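3. Collecting demonstrations

The policy in this project learns from examples, so most of our time went into producing them. All of the examples were collected in simulation. Kamlesh Goel set up the scenes and I wrote the recording script, which we named Flokeo.

Each episode starts with the arm above a table and a new arrangement of objects. The operator drives the gripper with a handheld controller, picks up the target and lifts it clear of the table. Joint positions, gripper opening and one camera view are saved at every step. We used 22 table layouts and recorded 2414 episodes. After removing failed grasps and episodes where the operator stopped halfway, 1305 were left for training.
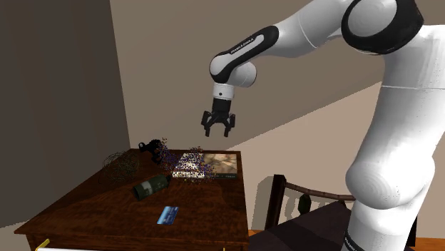
Figure 3. Simulated arm and parallel gripper above a cluttered wooden table.

Clutter was added on purpose. Our first layouts had one object each, and the policy trained on them went to the center of the table no matter where the target was. Later layouts mix flat things, such as a card, with cans or bottles lying on their side, and small loose particles can cover part of an object. Flat items were the hardest to demonstrate. The fingers often closed just above them, and those episodes had to be thrown out.

Labeling was done in Jamard, a small viewer from last year's class. One of us marked an episode as good or bad and the other checked it. Where we disagreed, the episode was left out. The split between training and test data is by layout, with 3 layouts held back for testing. Results on those layouts are given in section 4.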